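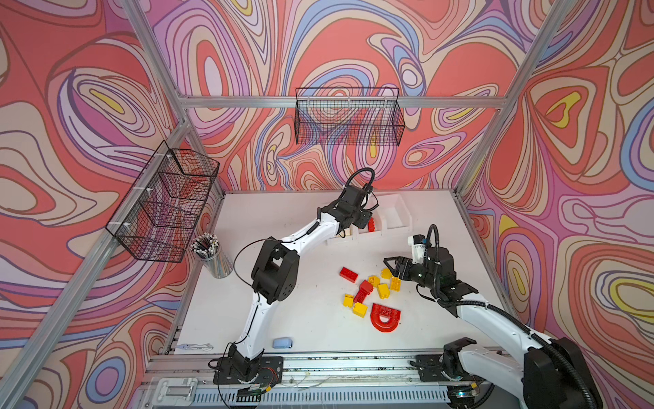

Figure 2. Workcell with patterned walls and wall-mounted wire baskets.

4.2 Display latency

The Cullinane panel renders a floating image above the glass and reads finger position with an infrared array. We measured the delay between finger motion and image motion over 3,000 swipes. Median delay was 152 ms with the stock Istus driver. Fehr and Desjardins report a similar value for an earlier panel. Delay rose to up to 354 ms when two fingers were tracked, and most of the increase came from the depth filter. Disabling the filter restored the single-finger value but made the image jitter at rest. All later tests keep the filter on.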